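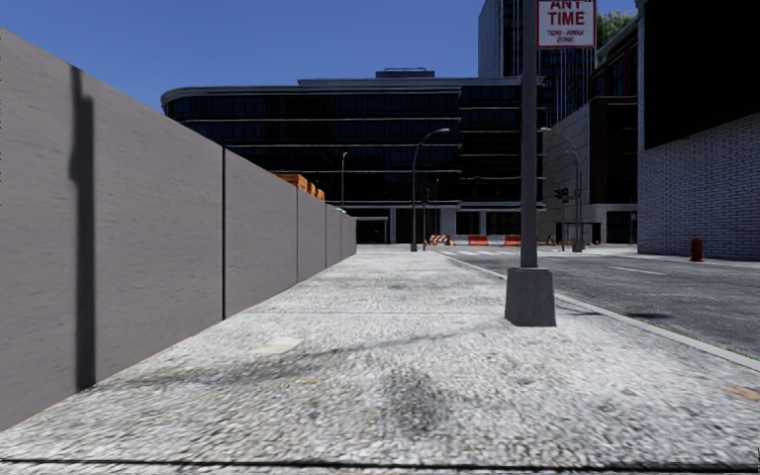 Tuesday, May
Yu-ting Kuo

Scaling panels, sealed versus bare. Cycle 55 came off this morning and Torbjørn wants to call it. I don't, and I'm writing down the argument while I still remember which parts of it were mine.

Where things stand. Sealed panels (Jostora, two coats, brushed) look better than the bare ones. I'll give him that. I went down the bench with the scale card before he got in so I wouldn't be listening to him while I did it, and I came up with moderate scaling on most of the bare set and slight on most of the sealed. The flake weights go the same way. If you only had the summary sheet you would order a truckload of the stuff and go home.

Problem is what's underneath the summary sheet. The sealed panels all came out of the Pappas delivery, the second half of the load, and the bare ones came mostly out of the first half. I checked this twice against the casting log. Kuo-hua cast them, and he cast them in the order the molds were stacked, and somebody had already taped the labels on the molds. So "sealed" also means "came down the chute later." We took air on the first half and got a decent number. For the second half the log has a dash. A dash! Kuo-hua thinks the meter was in use, or was being rinsed. He doesn't think anybody skipped it. Either way there's no reading.

Air content is the first thing anyone would ask about in a freezing test with salt on top. If the later concrete had more air in it, or better air, then the sealer might be doing nothing and we would see the same table. If it had less air the sealer is doing more than we think. I can't tell these apart from the bench and neither can Torbjørn.

His answer is that a load doesn't change that much between the front and the back. Sometimes it doesn't. There was also water added at the truck, per the ticket (ticket 3231, copy stapled inside the back cover of the blue binder, not the black one), and the ticket doesn't say when. The driver's initials are there and the amount is there and the time box is blank.

To do, me: saw a strip off a spare from each half and get the air counted on the hardened face. Hsiu-ying says she can fit it in if the polishing is done for her. I said I'd polish.

About the brine

Separate complaint. The ponding depth has been drifting. The method wants a set depth of solution on top of each panel, and we top up with water when it gets low, and I have been assuming everybody does that the same way. They don't. Wen-hsiung tops up before it goes in the freezer, I top up after it thaws, and whoever had the long weekend didn't top up, going by the white crust on the dikes.

Does it matter? Probably a little. Strength of the solution matters more than people think, and it isn't a case of more salt, more damage. The middling strengths are supposed to be the nasty ones. If a pond loses water and gets stronger, it may well be getting gentler. The sealed panels lose less down into the concrete, so their ponds stay up, so they get topped up less. I've gone back and forth on which way that pushes the result and I now think I don't know. Torbjørn thinks it washes out over this many cycles. I have asked him how he would find out and he went to get coffee.

Changed as of this morning: top up after thaw, everybody, initial the sheet. There's a scribed line on the inside of each dike now. Fill to the line. If the dike leaks, write "leaks" and the panel number and don't squeeze more silicone into it wet.

The flakes

Went through the filter papers from the last flush. Three of them had no dry weight written on the paper before use. I can back one out from the box average and I won't do it for the others. They're in the tray marked HOLD, please leave them there.

Also, brushing. We're meant to flush and lightly brush. "Lightly" is doing a great deal of work in that sentence. I watched Wen-hsiung do a panel and then did the next one myself and he gets plainly more off than I do, from what looks like the same surface. He says I'm petting it. Maybe I am. But he's done most of the bare ones, on account of they're nearest the sink and he starts there, and I've done most of the sealed. So that is a second thing lined up with the coating, on top of the load thing.

I don't believe it's big enough to make the whole difference. I can see the difference by eye, coarse aggregate showing on some of the bare panels and hardly any on the sealed. A brush doesn't do that. But the weights are what goes in the table, and the weights have got Wen-hsiung's arm in them.

From the next flush: one person brushes the whole bench. I'd like that to be Hsiu-ying, who doesn't care how it comes out. Start at the far end on alternate flushes.

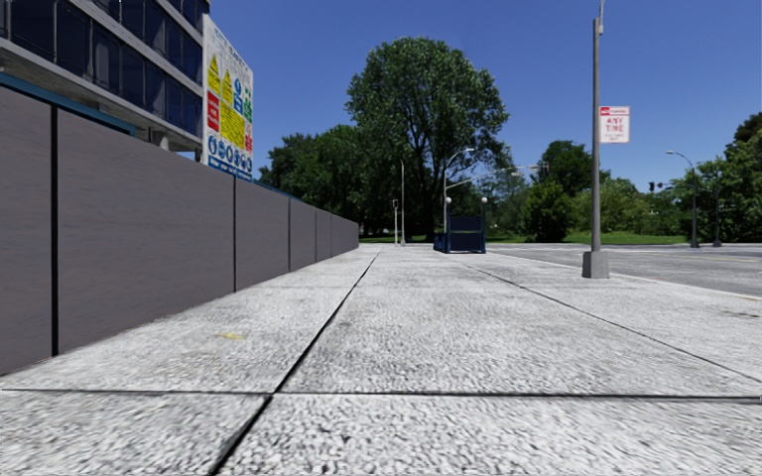 What the Jostora sheet says

Read the data sheet again over lunch with a pencil. Notes for whoever writes the intro, so that we don't end up repeating their wording.

"Up to" is in front of every good number. No mention of what the comparison concrete was. If they tested against something with no entrained air at all, then anything you put on it would look wonderful, and it wouldn't be sidewalk concrete that anyone would place up here on purpose. There is a graph with one axis labeled "performance." I wrote a question mark next to it and then several more.

They say breathable. Fine, show me the drying curve. They say it goes in deep. We broke a sealed spare last month and wet the face, and the band that stayed pale was thin, and in the corner where the finish had been troweled tight I couldn't find it. Kuo-hua found it. He has better eyes, or he wanted to find it. I've asked him to do the next one without being told whether it's a sealed spare or a bare one and we'll see what he finds.

The rep is coming back and Torbjørn has offered to show him the bench. I'd rather we didn't until the hardened air is done. He'll take a phone picture of the worst bare panel next to the best sealed one and that will be the result, whatever we publish.

Okenton

The city side. Okenton wants to know whether to seal the new walks along the bus route before winter, and they'd like a yes or a no in a form that fits in a budget line. I was on the call. They were perfectly nice about it. What I tried to say was that the walks that have gone bad there went bad for reasons a sealer doesn't touch, as far as I can tell from the old files: late placement, finished with water still sitting on top, cured with nothing, salted in the first winter by shopkeepers with a coffee can. You get a weak skin and the skin comes off. I would spend the money on an inspector with an air meter and a bad temper.

Torbjørn's view is that they're going to buy something regardless and it may as well be something that helps a bit. I understand that, and I notice it's an argument about Okenton's budget and has nothing to say about our panels.

We agreed on wording for now: "Sealed panels showed less scaling in this test; specimens were not randomized with respect to the load; hardened air results pending." He wanted "preliminary results are encouraging" in front of it. I took it out, he put it back, and it's presently out.

Freezer

The Mallell is icing up at the back again. Thermocouple on the bottom rear shelf got down later than the front ones on the last freeze, enough that I'd call it a different freeze. Panels have been going back to the same shelf positions every time. Yes, sealed and bare are mixed on the shelves, this one we got right, by luck. Still, rotate them. Wen-hsiung has drawn a rotation chart and taped it to the door. It's a good chart. Follow the chart and don't improve it.

Door gasket is soft on the hinge side. I wedged it.

If we do it again

We should, with one load, air taken at front, middle and back, molds numbered and nothing else, and coating drawn out of a hat after they're cured. Add a set with plain water brushed on, same number of strokes, same drying time, so that the bare panels get the same handling. Add a cheap one, too, linseed or whatever the hardware store carries. If the cheap one does as well I would like to know that before Okenton does. Kuo-hua says the molds are good for another round if the bases are replaced. Two of the bases have swelled.

Keep the present set running. Torbjørn has agreed to go on, under protest, until Hsiu-ying's counts are in. Panels back in at 4:30, lids on, sheet initialed. Saw is booked. I need to find the coarse lap plate, which was last seen under the sink with the bucket on it.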